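Call for participants: backstage safety and complaints in pageants and talent contests

Hadness is looking for former contestants and crew to take part in a study of how pageants and televised talent contests handle privacy and complaints behind the scenes. The work is paid for by Sturnix, a production insurer. Sturnix will not see names or recordings.

We want to hear from people who entered a contest as a teenager or adult, and from dressers, chaperones and stage crew. You don't need to have made a complaint. We have 10 interview places left and will close the call at the end of May.
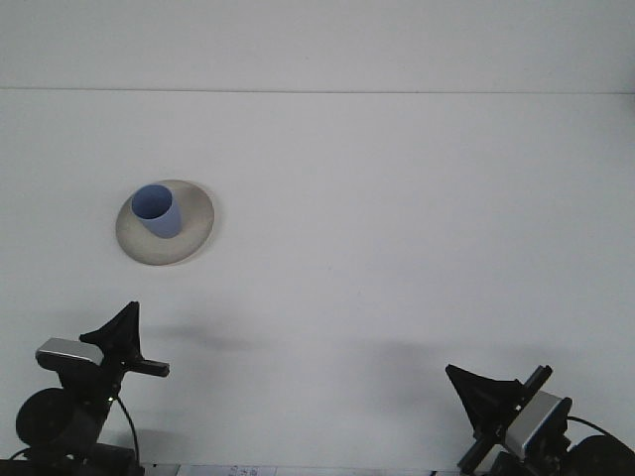 One past contestant wrote to ask whether signing a confidentiality agreement with an organiser would rule her out. She still had her copy and wasn't sure it covered changing room rules at all.

It doesn't rule you out. Please don't send us the agreement. We can arrange a free call with a lawyer before you decide, and you can leave out any event you'd prefer not to discuss.

Interviews run for 2 hours with a break, in person or by phone. Participants receive a $779 honorarium, paid within eight days, whether or not they answer every question.

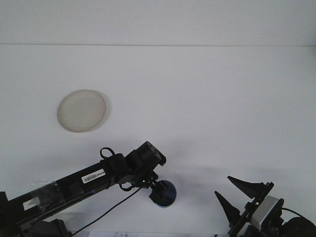
Travel within the province is covered if you keep your receipts. A support person is welcome to come along. Transcripts are typed by Clurico and returned to you for changes before anyone on the research team quotes from them.

You must be 19 or older at the time of the interview. To apply, fill in the short form on the Hadness website and choose "Ševčík study" from the list. Leave a phone number and a time of day that suits you.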